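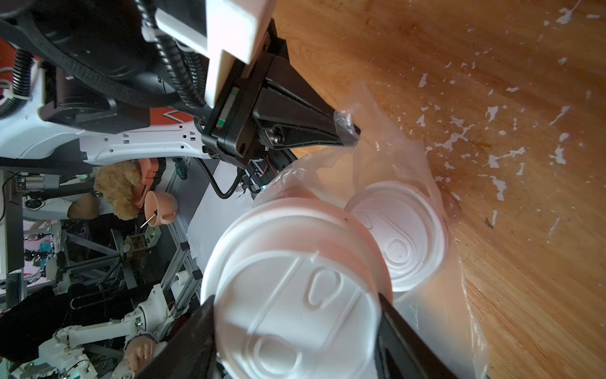
White plastic cup lids in a clear bag, over a wooden tabletop.

How to Run a Hot Drinks Table at an Outdoor Event

Filed under: Food & Drink, Community Events, How-To

I love a hot drinks table. Put one at a chilly plant sale or a kids' soccer morning and people drift over, get talking, and stay twice as long as they meant to! I've run the one at the Drurstead spring market for a good while now, and every April I get emails asking how we set it up. So this is the whole thing, start to finish.

Start with the menu, and keep it short

Coffee, tea, hot chocolate, and one fun extra. Ours is hot spiced apple juice, which smells so good that it sells itself (a cinnamon stick or two per pot, a strip of orange peel, nothing fancy). Every drink you add means another container, another spoon and another label, so if you're new to this, skip the extra the first time and see how you get on.

Buy your cups and lids together

Cup sizes are not as standard as you'd think. Two 12-ounce cups from different makers can have different rims, and a lid that sits nicely on one will pop off the other as soon as somebody squeezes it. Buy cups and lids from the same line, then test one of each at home with hot water. Snap the lid on, tip the cup over the sink, and run your thumb all the way around the edge. If it drips, try another lid before you blame the cup.

Leave the lids in their bag until you need them. I open one end only and slide a few out at a time onto a clean tray. Wind, pollen and little fingers get into everything outdoors – a bag with the top folded over and clipped takes care of most of that.

Plan your quantities

We plan on 87 drinks for a full morning, which is what we sold the first year we wrote it down, and I've never found a better starting point for our crowd. Yours will be different, so keep a tally sheet! Take more cups than drinks. Some get dropped, and some people want a second cup around a very hot tea.

For brewed coffee I use 2 level tablespoons of grounds for every 6 ounces of water. Mairéad Ní Chonaill likes hers much stronger and makes a separate pot of it, marked with red tape, and that pot is always empty first.

Lay out the table in walking order

1. Price sign and cash box at the near end.
2. Cups next, stacked upside down.
3. Drinks in the middle, well back from the edge, with the spouts facing the server.
4. Milk, sugar and stirrers a full step past the drinks.
5. Lids and napkins last.
6. Trash and recycling beyond the table, never beside it.

Lids go at the end so people can add their milk first. We had them next to the cups for years and spent half the morning watching people peel them off again. Moving them was Coralie Quinlan's idea and it sped up the line like you wouldn't believe.

Filling and serving

Leave a good half inch at the top of each cup. Set the cup down on the table before pressing the lid on, and press at opposite sides before going around the rest of the rim. Turn the drink opening away from the cup's side seam, where leaks like to start. For small children, mix in cold milk until the chocolate is only warm, and hand the cup to the grown-up.

Have one person pour and one take money. If you have a third, put them on refills – they'll be busy from the minute the gates open.

Set-up times

Fill the big containers with boiling water 20 minutes before the coffee goes in, then empty them. A preheated container holds its heat so much better, and it costs you nothing but a kettle. We start brewing at 7:30 for a 9:00 opening, and I still wish I'd started earlier every single time.

Packing up

Unopened sleeves of cups and lids go back in a dry box with a tight cover. Loose lids that sat out on the tray don't get saved. Rinse the coffee containers the same day, leave them open overnight to air, and write your tally on the inside of the box cover where next year's crew will find it. Ours also says "MORE OAT MILK" in very large letters.

We use cookies to remember your preferences and see which pages people read. Accept | Manage settings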